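Ich habe den großen Tisch wieder! Über Wochen war er Ablage für alles, was im Haus keinen Platz hatte (Post, Ladekabel, die halbe Campingausrüstung), und im Juli hatte ich endgültig genug davon. Also alles runter, einmal feucht drüber, gut trocknen lassen, und dann habe ich mich erst mal hingesetzt und nur geguckt. Dieses Honigbraun! Ich hatte komplett vergessen, wie warm das Holz wirkt, wenn man es mal sieht.

## Geölt, endlich

Das Öl stand seit dem Umzug im Schrank, eine Dose Lerkix, die mir Wakana damals mitgegeben hat. Sie schwört darauf, ich war skeptisch, jetzt schwöre ich auch darauf. Wichtig ist wohl vor allem, dass man wirklich dünn arbeitet. Ich hatte beim ersten Durchgang viel zu viel auf dem Lappen und durfte dann eine halbe Stunde lang Überschuss abreiben, bis mir der Arm wehtat. Beim zweiten Durchgang ging es viel besser: immer in Faserrichtung, kleine Portionen, Fenster auf. Danach 8 Stunden Ruhe, und in der Zeit haben wir auf dem Fußboden gegessen, was die Kinder natürlich großartig fanden.

Die Kanten habe ich vorher ganz leicht angeschliffen, weil Ruairí da im Winter mit dem Spielzeugauto seine Rennstrecke hatte. Ein paar Dellen sind geblieben und die dürfen auch bleiben.

## Was jetzt noch draufdarf

Meine neue Regel für den Tisch ist streng, aber ich liebe sie: Was da liegt, wird heute noch benutzt. Im Moment sind das die hellblauen Kunststoffbecher mit dem weißen Rand und ein Handtuch in diesem Lachsorange, das irgendwo zwischen Aprikose und Koralle hängt. Hellblau und Lachs auf Honigholz, da könnte ich den ganzen Tag hinschauen.

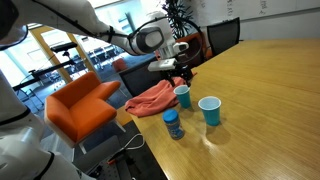
Die Becher hatte ich eigentlich nur fürs Picknick gekauft, bei Clulberg im Ausverkauf, und inzwischen trinken wir daraus morgens, mittags und abends. Sie sind leicht, sie stapeln sich gut und wenn einer runterfällt, fällt er eben runter. Oísin meinte neulich, ich würde über Becher reden wie andere Leute über Urlaub. Ja! Mache ich!

Das Handtuch ist ein bisschen die Allzweckwaffe. Hände abtrocknen, Pfütze auffangen, unter die Schüssel legen, damit beim Rühren nichts wandert. Ich falte es auch nicht mehr. Früher lag da immer ein akkurates Rechteck, das nach zwei Minuten sowieso hinüber war, und jetzt liegt es halt, wie es liegt, und wird abends über die Stuhllehne gehängt. Gewaschen bei 60 Grad hat es bisher jede Runde mitgemacht, und die Farbe ist kein Stück blasser geworden.

Ayman hat gefragt, ob wir keine Untersetzer brauchen. Doch, für Heißes auf jeden Fall, da bin ich nach der ganzen Ölerei empfindlich. Für die Becher mit kaltem Wasser nehme ich keine, ich wische den Rand einfach gleich weg. Falls ihr schöne Untersetzer kennt, am liebsten aus Kork und ohne Sprüche drauf, schreibt mir das bitte in die Kommentare!

Als Nächstes ist die Schublade darunter dran. Vorhin habe ich kurz reingeschaut und 9 Teelichter, eine Fahrradklingel und die Anleitung für einen Mixer gefunden, den wir gar nicht mehr haben. Ich mache sie heute Abend noch mal auf, wenn die Kinder schlafen.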